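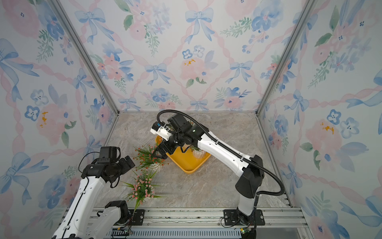

Who has to sign off before a two-armed robot station may run with its front side open? Under the new house rules at Zurnitz, the person who set up the task and one second person who did not work on it.

Tuesday, 4:15 p.m.
By Yareli Beltrán

TONPORT - The automation firm Zurnitz has put in force a short set of good practice rules for its small bench stations, where two robot arms share one work area. The rules fill 11 pages and apply to all sites of the company, including the training hall in Plandach.

Until now every team kept its own list. Some teams wrote down the speed of the arms, others only the name of the operator. Kirsty Holroyd, who led the writing of the new text, said this made it hard to compare one station with another.

"We had good habits, but they were different habits in each room," Holroyd said. "A person who moved from one team to another had to learn safety again from the beginning."

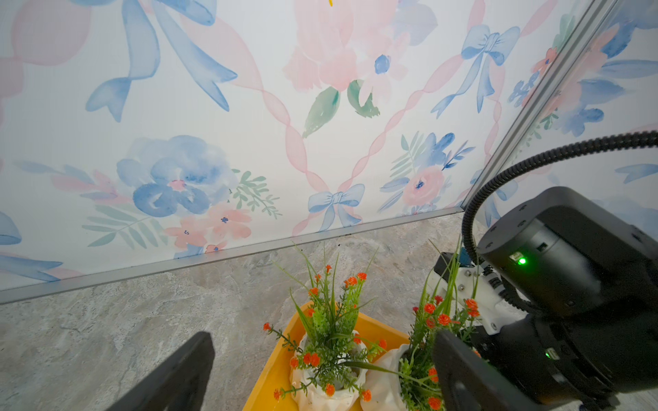

The largest part of the text deals with the space that both arms can reach. Each task must have a written plan which says which arm may enter this space first, and where the other arm has to wait. If both arms must be there at the same moment, the plan has to give the smallest distance allowed between the two wrists. It must be measured with the grippers mounted - not taken from the drawing.

Objects are covered too. Items to be handled have to be listed before the start, together with the place where each one stands. Light items with soft or thin parts, such as artificial plants, need a lower gripping force, and the operator must test it on one piece before the full run.
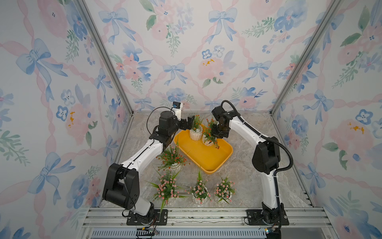

Two arms at work over a shared tray with potted artificial plants.

Cables get a page of their own. A loop between wrist and base must be long enough for the full movement of the arm, and it must be checked by hand at the start of each shift. After 40 hours of running, the screws of the mounting plates are to be checked as well.

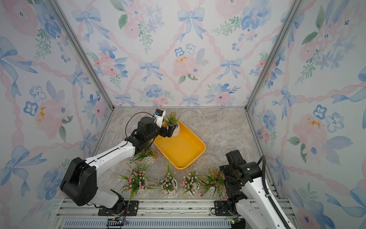
The rules also say what happens after a stop. An operator may restart the station alone after the first stop in a shift. After 2 stops with the same cause, the station stays off until the plan has been corrected and signed again.

Alaoui, a supplier which shares the Plandach hall, will use the same text for its own stations from October. Holroyd said that comments from operators are collected until then, and that the part on restarting will probably be changed once more.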